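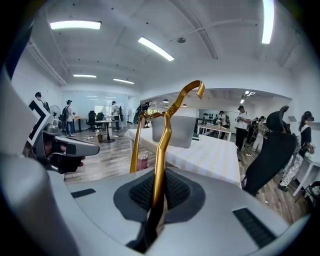 Gripper comparison, part 2

June 27, 2019

I went to the Plandgate open day expecting to be sold something, and I was. The Bresley hand-held gripper costs 288 pounds. The Morris costs 200 and, on paper, does the same job.

Both makers go on about soft pads. Fine, but thin bent metal is where I'd want proof, and I don't think either has it. The Bresley felt better in the hand. The Morris has a stiff trigger and my thumb ached by lunch.

Skultidstead published a glowing write-up in May, all foam cubes and plastic cups - anything can pick up a foam cube. I've asked both firms for a loan unit so I can run my own box of awkward bits through them. Until then I'm keeping my money.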